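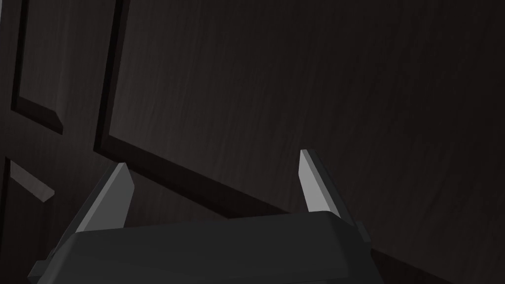
I finally got along to the Wodov open day in Vorkungate, and what a fun (and slightly queasy) afternoon it was! They make a headset called the Henura, and there were three demo bays with a queue for each. I picked the shortest, of course, and still waited 30 minutes.

Yuxi Shi got me strapped in and fiddled with the head strap until it stopped squashing my glasses. First up was a kayaking thing, which I loved, then a virtual meeting room, which felt a lot like a meeting. The colours were lovely but the text went fuzzy at the edges, and my nose got pretty warm by the end.

Subbarao Amin told me the price should be $1,479, or $1,086 if you skip the controllers, and they're hoping to ship in July. Bit steep for me, but I'd go back for the kayak. Parking's out the back off Ding Street, by the way.

Recent posts
Two weeks with a secondhand tablet
Which earbuds survive the gym?
My smartwatch strap saga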